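Ploltport Neighbors > Home & Repairs

Best way to clean grout on white tile without wrecking it?

Posted by Zuzana Štěpánek

Hi all! We moved into a place over in Puvthorpe in April and I have white square tile with dark grout pretty much everywhere a person could put tile. From a distance it looks great. Up close the lines have a chalky haze on them and the corners by the back door are worse. I've tried dish soap and a mop (nothing) and my sister says vinegar, but my old landlord used to yell about vinegar. I'd also like to know if I should be sealing it — there's no paperwork from the previous owners and I'm not paying someone $50 an hour to tell me to buy a brush.
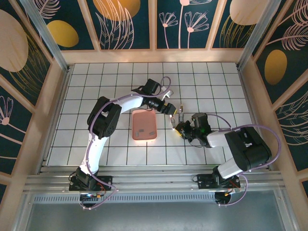 2 replies

Sirkka Rautiainen

Your landlord was right, skip the vinegar. It eats at cement grout and if the haze is leftover grout film you'll just thin out the color. I had the same thing in my laundry room and what worked was baking soda and warm water mixed to a paste, a stiff nylon brush (not wire!!), and then changing the rinse water way more often than you think you need to. Dirty rinse water dries right back into the lines and you're where you started.

Do one small patch in a corner and let it dry overnight before you judge it. Dark grout looks perfect while it's wet and then you get up Tuesday morning and it's gray again.
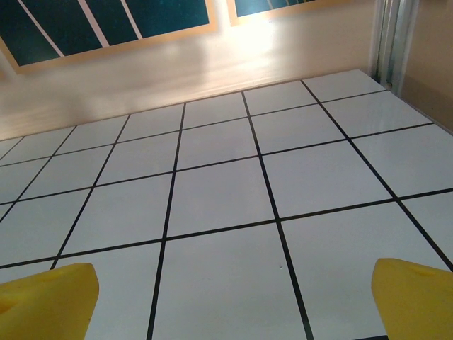 For the sealing, put a few drops of water on a line and go make coffee. If the drops are still sitting there when you get back, leave it alone. If they soaked in, get a penetrating sealer and wipe the extra off the tile before it dries — I didn't the first time and had sticky smears for weeks.

Tuấn Sầm

steam mop. done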